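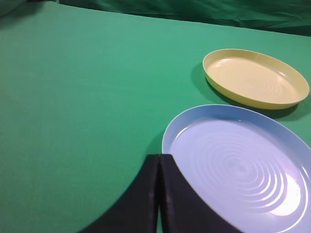 Aurora Louro wrote to us in October that she had looked at 10 language schools before ours, and on every website she read how friendly the teachers are, but on none of them what happens in the first lesson. She was right, and our old page was the same. So we wrote it again.

About Otonance

Otonance is a small evening school for adults who already speak some English and want to be understood better when they speak it. We work on pronunciation, rhythm and listening. We do not teach grammar from zero and we do not prepare for exams. If you need this, the office can give you the addresses of other schools in Clulgate.

The school was opened by two teachers who both learned English as grown people. At the start we rented one room above the bakery on Lawal Street, and the lessons finished at nine because the baker slept early. Now we have three classrooms and a small library in the Flarkden building, second floor, entrance from the yard. The bell is marked with the old name of the building, please ring it anyway.

Your first lesson

You come 15 minutes before the group. A teacher talks with you about ordinary things: your work, your street, what you cooked yesterday. You read a short text aloud and we record it. After this you join the group and mostly listen. At home you get a message with two or three sounds on which we propose to begin. For many students it is the "th", but for many it is the length of vowels, and this surprises them.

The first lesson is free. You do not have to decide the same evening.

Groups and prices

A group has at most eight students. The course is 29 lessons, from autumn until spring, and costs 184 dollars for each part. There are 2 parts. You can pay the second one after the winter holiday. If you miss a lesson, you can come to another group in the same week, only tell the office before noon.

The library

Students can borrow audiobooks and plays. We like plays very much, since people in them interrupt each other like in life. Please bring them back before summer, several are still missing from last year.

Office hours are from three until seven. We answer letters also in Portuguese and Polish.

Page last changed 2020-08-10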